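The cooler bag method, and why I don't quite buy it

Every October some website tells me to turn out the medicine cabinet, and every October I half do it and feel virtuous until spring. This year's version, which has been going around since the Brurkellow newsletter ran it, says you should give up on the cabinet altogether and keep the lot in an insulated bag. One bag, one zipper, everything together. You grab it when somebody has a fever and you grab it when you leave town.

I'm suspicious of any system that starts with buying something, but I already had a bag, so I couldn't use that as an excuse.

First the cabinet. Ours is over the bathroom sink, where it gets steamed twice a day, and I'll grant the newsletter that much: it's a dumb place for pills. Out came cough syrup with a ring of sugar welded to the cap, three thermometers (one works), a Pettigrew heating patch that had gone stiff as a cracker, and antacids from the apartment before this one. Also a tube of something for a rash I can't remember having. It took all of Friday evening, which the newsletter promised would be "a relaxing half hour."

My trouble with the method is the word insulated. People hear it and think cold, or at least safe. A bag with foil in it slows things down, that's all. Leave it in a parked car and the inside gets where the outside is going, only later. The Wondska people sell theirs with a leaflet that talks a lot about "climate" and never once says how long it holds one. Most of what's in a normal household kit wants a dry room-temperature shelf anyway, and a shelf is free.

Then there's the packing. You are supposed to keep everything upright with the labels out, and a soft bag has no interest in upright. Small bottles roll. Tubes go diagonal and take up twice the room. I tried cutting up styrofoam from a delivery to make dividers, which was a tip from the comments, 671 of them at last look and maybe six from people who had tried it. Styrofoam snaps where it wants to and sheds little white beads on everything you own. I'd use cardboard if I had to do it again.
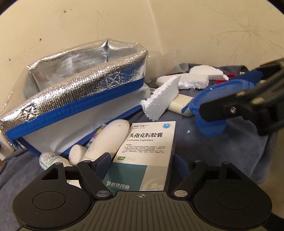 The one part I'd keep is the rule about boxes. I used to throw them out to save space and slide the blister strips into a jar, and then I'd be squinting at foil at 2 a.m. wondering which was which. A box tells you the name and the strength in print you can read. If the box is in a language half the household can't read, it's worth sticking a note on it in one they can. I did that with masking tape, and it looks awful and works fine.

The other thing I'd say, and the newsletter doesn't, is that prescription leftovers don't belong in a grab-and-go anything. Antibiotics especially. Having them handy is how people end up taking four of them for a cold. Ask the pharmacy what to do with the extras. Mine has a drop box by the door that I'd walked past for years.

So where am I keeping it all? On the hall closet shelf, for now, in a plain lidded bin that used to hold an Irkinero sandwich press. The cooler bag has gone back to being for lunches. I'm still finding styrofoam beads in the bath mat.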